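Staston Museum Visits: data card

Version 2, last updated November 20, 2021

Summary

This dataset holds 1,141 short written accounts of visits to small museums, civic galleries and historic houses open to the public. Each account was written by a visitor after a day trip and sent in through the Pokton day-out site, where people were asked to say what they saw, how they got there and how long they stayed. The accounts cover 210 places. Most are in towns with a railway station, as the site began as a guide to outings by train and its readers still mostly travel that way.

The dataset was put together for people working on travel writing, local tourism and the language of visitor reviews. It has also been used to look at how opening hours are described in ordinary prose, where they are often wrong. 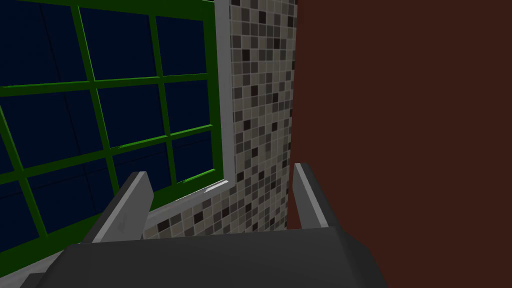
What is in each record

Every record is one line in the file visits.csv. The fields are:

visit_id - a number, unique to the record
place - name of the museum or house
town - nearest town, as given by the visitor
month - month of the visit, where stated
arrived_by - train, bus, car, foot, bicycle or unknown
hours_spent - to the nearest half hour, blank if not given
paid_entry - yes, no or unknown
account - the text itself

The account field keeps the writer's own spelling and line breaks. Commas inside it are quoted in the usual way, so open the file with a proper CSV reader. A few spreadsheet programs turn hours_spent into a date on import. Set that column to text first if this happens to you.

Place names were tidied by hand. Where visitors used an old name for a museum, the current name is in the place field and the old one is left alone in the text.
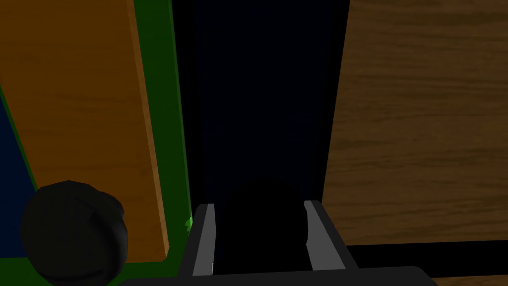

Simulated view: an open, empty two-finger gripper with a dark gap ahead of it.

How the accounts were chosen

Accounts shorter than two sentences were dropped, as were those that were plainly advertising. Where one person had sent in the same visit twice, the longer version was kept. Accounts which named members of museum staff had the names replaced with [NAME]. Email addresses and phone numbers were taken out.

A set of 31 accounts was put aside in the file check.csv. These were labelled separately by two readers and can be used to test your own labelling of arrived_by and paid_entry. They do not appear in visits.csv.

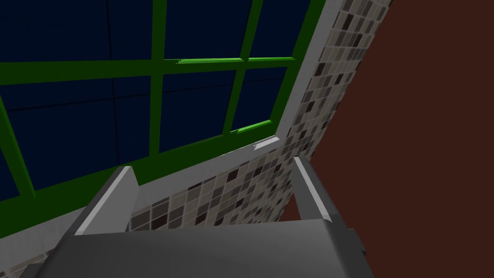

Known problems

Summer is over-represented, and June has more accounts than any other month. Winter closures are mentioned far less than you would expect from the number of places that close.

The town field is not always reliable for country houses. Visitors tend to give the town where they changed buses, and we have only corrected the ones we noticed.

Free museums are marked paid_entry = no even when the visitor paid for a special exhibition. This was a mistake in the first version and was kept so that the two versions could be compared.

Licence and citation

The data may be used and shared for any non-commercial purpose, provided the source is given. Please cite it as: Antoniadis, Staston Museum Visits, version 2.

The scripts used for cleaning are in the Jevero folder, with a separate note on how to run them. Corrections to place names are welcome - please give the visit_id with each one.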